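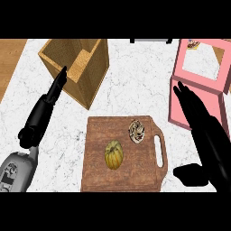
The Box Is Not the Coin

What a first-time seller learned going through an uncle's collection, one certificate at a time

Csenge Pap inherited the coins in October and had them on the kitchen table by the end of the same evening. Four cartons. Two of them heavy. The other two were mostly packaging, and the packaging is where this story starts.

Her uncle bought by mail. For years. He had a standing order with Julaner, a small private marketing house that sold themed sets by subscription, a new piece every other month, and he never once cancelled. Ships, lighthouses, wild horses, famous bridges. Lacquered boxes with a magnet in the lid. Foam cut to fit. A numbered card for every set, signed by somebody, the ink a little too even to be a pen.

"I thought the boxes were the good part," Pap says. "They looked like the good part."

She is a dental hygienist. No background in coins. What she had was a kitchen scale, a long winter coming, and a brother who wanted to know what his half was worth. So she made a list.

The list came to 245 entries. It took her most of a month, evenings only, and she's a little proud of it, with reason. Every dealer I spoke to for this piece said the same thing about inherited collections: they come in unsorted, in shoeboxes, with a family member who wants a number by lunch. A typed list changes the conversation. It tells the buyer you've looked.

What she wrote down, for each one. Country or issuer. Face value if there is one. Year. Metal as stated. Weight as stated, weight as weighed. Diameter. Box yes or no, certificate yes or no. And a last column she called "says who," which turned out to be the most useful of the lot.

Says who

A certificate is a piece of paper. It says what the person who printed it wants it to say. A certificate from a national mint, with a coin that has a face value and a legal tender status you can look up, is one kind of thing. A certificate from the company that sold you the item is another. Julaner's cards promised "strictly limited worldwide edition" and then gave the edition limit, and one of the lighthouse sets gave it as 3530.

Limited, sure. But limited to more than the number of people who ever wanted one. Scarcity only does its work if there's a line of buyers on the other side, and for privately issued medals with a lighthouse on them the line is short.

Pap didn't know the word medal applied. Most people don't. A coin is issued under the authority of a government and carries a denomination. A medal or round is not and does not, however much it looks like one. Plenty of medals are lovely and some are worth serious money, the old ones especially, the art medals, the ones struck for real prizes. A modern subscription medal in plated base metal is a different animal. The resale market treats it as a souvenir.

Of her 245 entries, the bulk were plated. Which brings up the vocabulary.

The words on the card

Gold plated: a thin skin of gold on something else. The skin has almost no melt value. Copper or brass underneath, usually.

Layered, clad, finished, enriched: read as plated until someone proves otherwise.

Fine gold, with a number: 999.9 means four nines, as pure as it is sold in ordinary commerce. 999 is three nines. 916 or 917 is 22 karat, the old standard for many circulating and bullion coins, harder, a touch redder. 585 is 14 karat. A number alone without a weight tells you half of what you need.

Proof: a way of striking, with polished dies and prepared blanks, giving mirror fields and frosted design. It isn't a grade, though sellers use it as if it was.

Brilliant uncirculated: never spent, normal strike. Fine. Nothing wrong with it.

Exquisite: means nothing at all.

The small gold

Then the surprise. Near the bottom of the third carton, no lacquer box, no foam, just a cheap brown envelope with a rubber band gone brittle. Ten small gold coins in paper flips. Her uncle had bought them over a counter, one a year it looks like, from a shop called Kakden that used to be two streets from where he worked. The receipts were in the same envelope. Folded in quarters, pencil notes on the back.

No certificates. No numbered card. She nearly put them in with the medals.

They weighed right. They measured right. They were ordinary circulated gold from before the first world war, common dates, the kind that trades for the metal plus a little. And those ten, in that envelope, were worth more than the rest of the four cartons put together. By a lot.

She found that out at Oei, a family dealership that does mostly estate work. Appointment only, buzzer on the door, one long counter and a lamp. I sat in on the second visit. The dealer asked not to be quoted by name, house policy, but was happy to talk. Took the envelope first. Didn't look at the boxes until the end and then only to ask if she wanted them back.

What he did, in order. Scale. Calipers. A loupe for the edges, where casts and fakes go wrong first. Then the analyzer, a machine that reads the surface metal in a few seconds and doesn't mark anything. He repeated one reading twice, frowned, turned the coin over, read it again, and it was fine. A spot of old lacquer.

Then a price per coin, on paper, with the spot price and the hour written next to it. That last bit matters. Gold moves during the day. An offer without a time on it isn't really an offer.

On cleaning

Don't. Pap had cleaned one. One of the silver pieces, a crown-sized thing from the second carton, dull grey-blue and a bit ugly to her eye. Dipped it in the stuff you use for forks. It came up bright as a spoon and the dealer picked it up, tilted it, and put it down again without saying anything for a while.

The color she took off is called toning and it had taken decades to form. Collectors pay for the original surface. A dipped coin has a flat, washed look under a good light, and once you've seen it you'll spot it every time. She lost maybe half the value of that one. Small money, she says, but it bugged her for days.

No polish, no baking soda, no toothpaste, no pencil eraser. No rubbing with a shirt. Hold by the edge, over something soft. If there's green gunk on it, ask first. If it lived in soft plastic flips for twenty years it may be sticky, that's the plastic breaking down, and a dealer can deal with it properly using a solvent that leaves the metal alone.

On the boxes

Keep them, for mint-issued sets. Original box and papers do add something with modern government issues, sometimes a fair bit if the set is complete and in sequence. One missing year in a five-piece series and it sells as singles. Buyers want the run.

For the private stuff the box is a box. Pap's were listed online in the end, lot by lot, through Seltel, the auction app. She did them with the medals inside and honest titles. "Gold plated medal, not a coin" right in the first line. Some sold. Somebody out there is collecting lighthouses and good for them, no sarcasm, it's a nice thing to have on a shelf. The horses did better than the ships. She has no idea why and neither do I.

Fees ate more of it than she expected. Listing fee, final fee, payment fee, postage on a lacquered box that weighs more than what's in it. Check that before you start. A twelve dollar sale that costs five to ship is a hobby.

Getting more than one offer

She got three on the gold. Second was close to the first. Third was well under, from a hotel ballroom buyer, the kind who advertises in the local paper and is gone by evening. He also offered to take the silver "as a courtesy." She took it all home again.

A fair offer on common gold sits near the metal price, a small percent below. On rare dates it should be above, and this is why you want someone to go through dates and mintmarks before anything gets weighed as scrap. Pap's silver had one better date in it. One, in a roll she'd assumed were all alike. It went to auction by itself and did allright.

Bring ID. Any legit dealer will ask. Get a receipt that lists pieces, not "assorted." Ask about tax, because the rules on collectibles are their own thing and inherited ones come with a value as of the date of death, so get that figure in writing while you can still get it easily.

What she kept

Two coins. One of the ten, for no reason except it was the last one he bought, going by the receipts. The pencil note on the back says 10 and then a word she can't read. Her brother thinks it's the price of lunch.

And one of the medals, a bridge. Plated, numbered, certificate and all. It's on her windowsill with the lid open. Magnet still works.

The rest of the money is split and mostly spent, on a roof. She gets the Julaner catalog now, adressed to her uncle, every other month. She's called twice to stop it. New series starting, apparently. Owls.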